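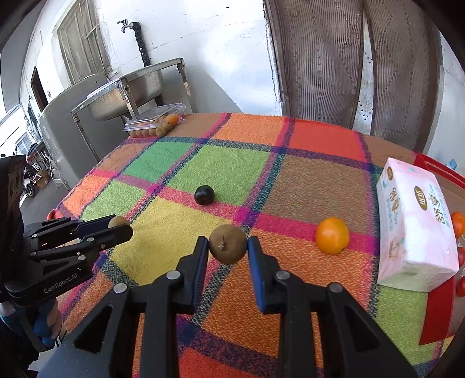
Slide 1. Mixed fruit on a plaid cloth: brown fruit with stem attached, plum, citrus.

Mixed Fruit at the Table: Sorting, Traying and Short Storage
Speaker notes, Skalldale session. Running time 30 minutes including questions.

Opening

Leave slide 1 up while people sit down. State the scope early: whole fruit, small quantities, household or staff kitchen. Cut fruit is out of scope and has its own rules. So is anything bought by the carton, which the Strobel talk covers in the afternoon.

Define the terms. "Sorting" is the decision about where each piece goes. "Traying" is setting out the pieces to be eaten that day. "Short storage" is everything up to a week.

Point out that a mixed lot is the usual case in a kitchen and the worst case for keeping quality. The pieces differ in skin, in firmness and in how they ripen. A citrus fruit with a sound rind will tolerate a fair amount of handling. A ripe plum will bruise under a thumb, and the mark may not show until the next day.

Sorting by behaviour (slide 2)

Colour and size are what most people sort by when handed a mixed bag. Neither is much use. Suggest three groups.

Group A, keeps ripening after picking and gives off a good deal of ethylene as it does: pears, most plums, ripe kiwifruit, sapodilla. Check by touch once a day.

Group B, does not get any sweeter after picking: oranges, mandarins, the rest of the citrus. Check for soft patches and mould, particularly at the stem end.

Group C, small and thin-skinned: cherry tomatoes, cherries, grapes. Check for splits. Remove a split one and wipe down whatever it was touching. Cherry tomatoes ripen off the vine like Group A, but are handled with C on account of the skin.

Expect an objection about kiwifruit. A hard kiwifruit produces very little ethylene and is quite sensitive to it, so it softens quickly beside a ripe pear. Useful if you want it on Thursday's menu, a nuisance otherwise. (Change "Thursday's" to "this week's" when speaking; the menu example is from the old notes.)

Stems. Leave them on pears. Pulling one opens the flesh at the shoulder and decay tends to start there. Where a stiff stem could puncture a neighbour, turn the piece so the stem points up.

The work surface (slide 3)

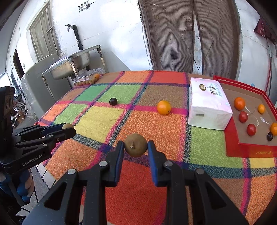 Trays and containers

Slide 3 has a clear plastic container of small orange fruits at the back of the table, and a shallow red-rimmed tray with a mixture in it. Use it to separate two functions: holding and serving.

Holding container. Clear sides are preferred, as the bottom layer can be inspected without unpacking. Keep heavier pieces off the top. The Skalitz handout gives 900 grams as the working limit for a household container of small citrus; quote it as a guide only, it depends on depth.

Serving tray. One layer. Low sides, so a piece can be lifted straight up with the fingers on either side. Cardboard is acceptable for dry fruit. It takes up moisture, so rinse and dry fruit before it goes in, or rinse at the time of eating. A box lid does the job if it is clean and has not held anything strongly scented.

Cloth under fruit. A thick woven cloth stops round pieces rolling and softens a short drop. It also holds juice. Wash it at the same interval as tea towels. Dark plums are easier to find on a bright pattern than on a navy one, a minor point but it came up twice at Plosmont.

Placement in the tray (slide 4)

Large citrus first, set apart from one another. Plums next, in the gaps, not wedged. Cherry tomatoes last. Leave enough room to get a hand in without disturbing the others. Put tissues within reach of the tray and outside it.

Handling: pick up from the sides at the widest point, light pressure, no squeezing to test. If ripeness has to be tested on a pear, press near the stem with one finger, once.

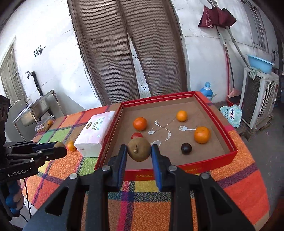

Can the whole tray go in the fridge overnight?
Citrus and ripe plums can, and so can ripe pears and kiwifruit, but take out any tomatoes that are still ripening and leave them on the bench. Cover the rest loosely.

Short storage (slide 5, table)

Read the rows, skip the footnotes.

Hard pears: bench, out of direct sun, until the neck gives slightly. Then fridge.
Ripe plums: fridge, single layer, three to five days.
Mandarins: bench for a few days, fridge for longer.
Ripe kiwifruit: fridge, up to a week.
Cherry tomatoes: bench, stem end down if loose.

If time is short, drop the row on kiwifruit and go directly to the handout.

Handouts are on the table by the door. Spare copies in the grey folder. Laptop adaptor goes back to the front desk.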